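Re: [collection] Session boundaries and idle segments in the hall recordings
Message from Anisa Siregar to the collection list

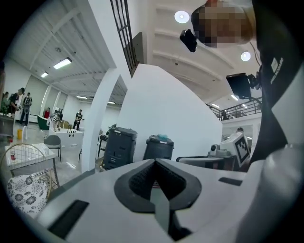
Main hall from the gripper camera, tool raised, no object in the fingers.

Replying to the list, as three sites have now sent me the same question off-list.

On the earlier message:

> We are merging the November batch from Tallinholm into the
> training set and see a large number of frames with no contact
> at all. The operator is walking, or holding the tool up, and
> the camera sees the hall and whoever is in it. Should these
> be cut before upload, or does the loader drop them? Our
> count is 3408 episodes before any trimming. Also, are the
> marker panels supposed to be in view for the whole episode
> or only at the start? The notes say both, in different
> sections.

Taking these in order.

1. Idle frames. Do not cut them before upload. The loader does not drop them either, so at present they go straight into training, and that needs to change. The still at the top is a typical case. The dark pad sits at the middle of the tool, the finger strip is clear, and everything else is background: the partition, the two black bins, people at tables on the left. There is nothing for a policy to learn from a frame like that except that the tool can be held up in a large room. A short stretch of it at the start of an episode does no harm. A long stretch teaches the model to wait.

The reason I want the raw files kept whole is the pose track. When the head of the file is trimmed by hand, the tracker starts in the middle of a motion, and we have seen the scale come out wrong for the entire episode. It is much cheaper to keep the full file and write the usable range into the sidecar. The two fields are task_start and task_end, both frame indices, both inclusive. If they are missing, the loader takes the whole file. I will change it to refuse the file instead, once the remaining sites have confirmed that their export writes the fields.

2. Where task_start goes. Put it at the first frame of the approach motion, not at first contact. The approach is the part the model is worst at. We ran a comparison on the Didenko shelf task with starts placed at contact, and the policy reached for the right object but came in at the wrong height in 11 of 12 trials. With the approach included that fell to 5 of 12, same number of episodes, same training schedule. One task and one arm, so do not read too much into it, but it agrees with what we would expect.

3. Marker panels. The notes do contradict each other and I have corrected them. A panel has to be fully visible and reasonably large in the image at some point before task_start. It does not have to stay in view afterward. In the still there is one on a white panel past the bins, with someone's head showing just behind its top edge. A marker at that sort of distance should be treated as a bonus and should not be relied on for scale. Before starting, bring the tool close to the panel at your own station, hold it, then move off to the task.

Please also stop moving panels between episodes within a session. If one gets bumped, close the session and open a new one. The map is built per session, and a shifted panel produces two copies of the same wall with a small offset between them. The error is easy to miss in the overview plot – it shows up later as a jitter in the gripper path.

4. People in the background. This came up on the last call as well. Other operators and passersby in view are acceptable provided the face masking has run. Masking is done on the station machine before the file leaves it, and the sidecar records the version of the masking step. Files without that entry are rejected at upload and this is intended. Do not add the entry by hand to get a file through.

Moving people are a separate problem for tracking. If most of the textured area in view is someone's clothing, the tracker will sometimes follow the person. The symptom is a smooth drift while the tool is known to be at rest. Trollo flags this in its report as "static mismatch". Anything flagged should be looked at before it is labeled. Most of them can be kept if the drift ends before task_start.

5. The merge itself. For the 3408 episodes already recorded, nobody should be scrubbing through video to find the start frames. Flovix can propose them from finger width and tool speed. The rule is plain: first frame where the speed stays above the threshold and is followed by a change in width. It fails on tasks where the fingers never close (pushing, wiping), so those have to be labeled separately. Send me the task list first and I will mark which ones fall in that group.

Run the proposal step with --dry-run and look at the histogram of proposed start times. There should be one peak. If there are two, the operators at that station were probably working to different start habits, and I would rather hear of it before the indices are written.

Open points, for whoever has time:

- The threshold was tuned on a single pair of grippers. I have no data on whether it carries over to the newer fingers.
- Episodes with two attempts in one file. Currently only the first gets a range. I lean toward splitting the sidecar and leaving the video alone – comments welcome.
- The notes still describe the old folder layout in the section on uploads. Ignore it until I have rewritten it.

Anisa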